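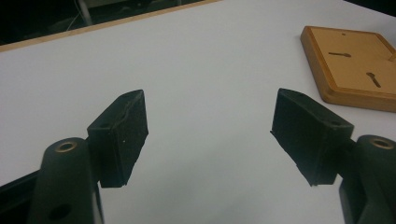

Fingers open over the table, pads as they are now

Worn pads on hand-held gripper – redo my demos or keep going?

Posted by wirefoot_37, Mar 14, 2024

Collecting demos by hand for a pick up and hang job. Wooden board with the two keyhole slots, grab it by the rim, lift, put it on the screws. Got over 40 good ones so far. Problem is the pads. Right edge of the left one is ragged and chipped, and the right one has a strip hanging off the bottom corner. Also what looks like a crack or a seam running across the top of the left pad, can't decide which.

Grip still feels ok to me but I'm squeezing by hand so I probably make up for it without noticing. The arm won't. Do I swap pads now and start over, or finish the set and swap after? Arm is going to get new pads either way. Spares are from Stemgate, 2 sets in the drawer.

Abimbola Abubakar
Swap now, keep the old demos. Don't throw them out. We had the same thing on our Wirneo cell, trained on a mix of old pads and new and it was fine, the model cares way more about where the fingers go than a chip on the edge.

What you do need to check – finger gap. New pads are often a bit thicker than worn ones, so your closed position shifts. Close on nothing, log the width, then close on the board rim and log it again. If both moved by the same amount just apply the offset to the old demos. If they didnt, the old pads were squashing unevenly and I'd redo the grasp part only, maybe 7 or so to start and see how it does.

Trim that hanging strip today whatever you decide. It'll catch on the rim. And go easy on the screws going into the brass-colored inserts, I've spun one loose in the plastic and it was a pain to get out.

dunlop_m
just use the remote control and skip the hand held thing, way more consistant imo

wirefoot_37
Tried teleop first. Couldn't get the slots lined up with the screws, no feel for it at all. By hand I can wiggle it till it drops in.

Strip is trimmed. Will do the gap check before I put the new pads on and post the widths. Thanks Abimbola

rk_bench
Do the camera view too while your at it. New pads might cover more of the board than the ragged ones, ours did.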